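How did the Portuguese fix their latitude south of the equator?
2 min read
39 shares

Ximena Mansilla
I am preparing a talk for my reading group about the voyages along Africa before Vasco da Gama. I understand that sailors in the north measured the height of the Pole Star. But when the ship passes the equator this star is no more visible. What did they use then? My book says only "the sun" and goes on to the next king.
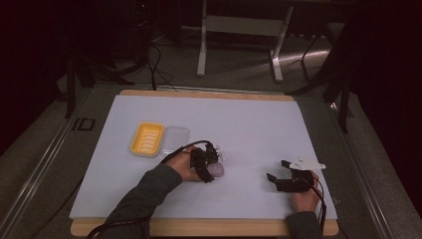
History > Exploration and Navigation

Markos Tsakiris
Your book is right, but it is too short. At noon the pilot measured the height of the sun with an astrolabe or a quadrant. The sun does not stay in the same place all year, so he also needed a table that gave its declination for each day. With the height and the table he could calculate the latitude. Such tables were prepared in Portugal in the 1480s, from the work of Abraham Zacuto. On a moving deck the reading was poor, and for this reason they preferred to go on land to take it.

Muthoni Sang
They used the Southern Cross.

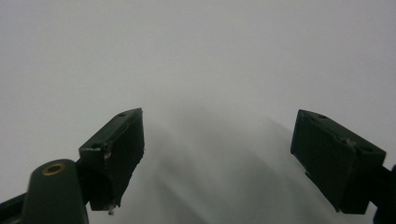

Anastasia Vlachopoulos
The Southern Cross came into regular use later, so I would keep to the sun for your talk. One thing I would add is the shadow. The tilted ring or plate of the astrolabe had two small holes, and the pilot turned the rule until the light passed through both, so he did not have to look at the sun. It needs a sharp spot of light. A shadow like the one on the pale surface here, soft and gray with no clear edge, would give him nothing to read. With thin cloud at noon, he waited until the next day.

Ximena, in May the sun is north of the equator, so a ship in the south must subtract. I made this mistake in my own notes for almost 2 years.

173 views
23 comments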